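Kallinard Modeling Stand: A Review from Someone Who Has Thrown Clay on the Floor

I model heads. Small ones mostly, sometimes a life-size one when somebody's family has the patience for it, and for years I did all of it on a lazy Susan screwed to a bar stool. The heads leaned. I told people it was expressive.

In January I finally bought the Kallinard, the tripod stand with the rotating top that every second sculptor in Clescombe seems to own. I ordered it from Briltthorpe, who sell it for 176 dollars without the armature post and 123 more dollars if you want the post, the clamp and a little canvas bag whose purpose I have yet to discover. I wanted the post. You will want the post too, and they know it.

Assembly took an evening. There are 7 bolts, and the leaflet treats them as if they were all the same length. They are not. Two are shorter and belong under the turntable, and if you put a long one there the top will rotate a quarter of the way and then stop with a noise like a bitten spoon.
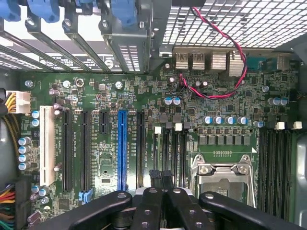
Once the bolts are in the right places, though, the turning is lovely. It is slow and heavy, with just enough drag that the piece stays where you leave it. My old setup used to drift while I was looking at the model, so I would turn back to find I had been putting a nose on an ear. That has stopped. I now put the nose on wrong entirely by my own hand.

The height adjustment is a pin through a steel column. It's strong and it doesn't slip, but you have to take the weight off to move the pin, and a life-size head in wet clay is a lot to hold against your chest with one arm while feeling for a hole with the other. I set mine at eye level for a standing sitter and have left it there ever since. If you like to work low in the morning and high in the afternoon, buy the Shezi with the crank. It costs more and it squeaks, but your back will forgive you.

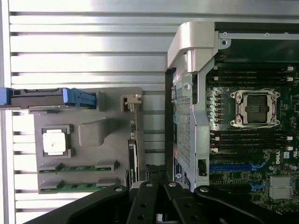 By the Clay Corner columnist

The legs deserve a word. They splay wider than the photos on the Briltthorpe page suggest, and in a small studio you will kick them. I have kicked all three, the left one most. The rubber feet grip well on concrete and fairly well on boards, and they come off in your hand if you drag the stand backward — so lift it, or keep a tube of glue on the shelf like I do.

The top is a square of sealed birch ply. Mine has had wet plaster, oil clay and one full mug of coffee on it, and so far it has only gone a bit darker at one corner. I have made well over a dozen heads on it, and not one leans unless the sitter does.

Would I buy it again? Yes, with the post, and with a grudge about the bag. It's a plain, stubborn piece of equipment that holds clay up and lets you walk around it. For anyone still working on a bar stool, that is a large step up.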